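Frequently asked questions: the Ravley Repair and Reuse Mornings

We get a lovely pile of questions after every session, so Malcolm Wainwright and I have tried to answer the usual ones in one place. Last updated 17 February 2020.

What happens at a repair morning?
You bring something that's broken, you sit down with someone who likes fixing things, and you have a go at it together. Lamps, toasters, radios, old computers, trousers with a hole in the knee, all welcome! There's tea, and there is usually cake (the January ginger one has been requested again, and yes, we've asked).

Do I need to book?
No, just turn up at Rudd Hall and put your name on the sheet by the door. If you've got something big, like a sewing machine in its table, please ring first so we can keep a bench free.

Does it cost anything?
The help is free. If you need a part you pay what we paid for it, and there's a tin for the electricity and the biscuits.

My computer is very old. Is it worth bringing?
Oh, please do! Older desktop computers are a joy to work on. Quite often a slow one only wants more memory or a good clear-out of dust, and you'd be amazed how much fluff a small fan can pull in over the years.

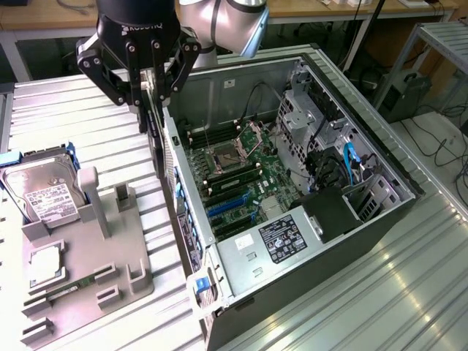 Bring the power lead as well, and copy anything precious off it first. Photos above all. We're careful, but an old disk can give up whenever it likes.

Can you fix my phone?
Sometimes. Cracked screens are fiddly and the glass can cost more than the phone, so have a chat with us before you buy anything.

Who does the fixing?
A cheerful mixture. Malcolm rewired half the houses in Flenovham before he retired and will happily talk about fuses until the hall closes. We also have two brilliant dressmakers, a clock man, and several people who came in with a broken kettle and never left.

I'd like to help but I can't mend anything. Is that all right?
More than all right. We need people to greet, make tea, write labels and hold the torch. You'll pick up a surprising amount just by holding the torch.

How much have you mended so far?
By the end of last year the book stood at 1476 items, and we'd love to reach 2000. Our busiest morning saw 73 things through the door, 49 of them mended on the day. The rest went home with advice or a shopping list.
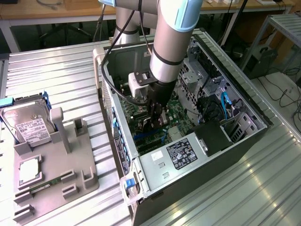
BRINGING AND DONATING

What can't you take?
Microwaves, anything that runs on gas, and anything too heavy for one person to carry up the steps.

Do you want my old parts?
Yes please, within reason. Screws, plugs, knobs, zips, buttons, drives and memory are all useful. Please wipe any drive before you hand it over, or ask us to show you how.

Is there parking?
A little, behind the hall. The Stoltus Lane bus stop is two minutes' walk away and much less trouble.

Can children come?
Absolutely, with a grown-up. The take-it-apart table is theirs, and they're very good at it.
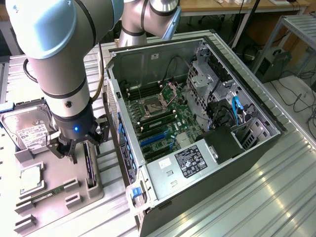 Computer parts in a grey tray, hard drive at the upper left.

Who do I ask about something else?
Catch Roy Nuttall at the welcome desk, or leave a note in the box and I'll ring you back.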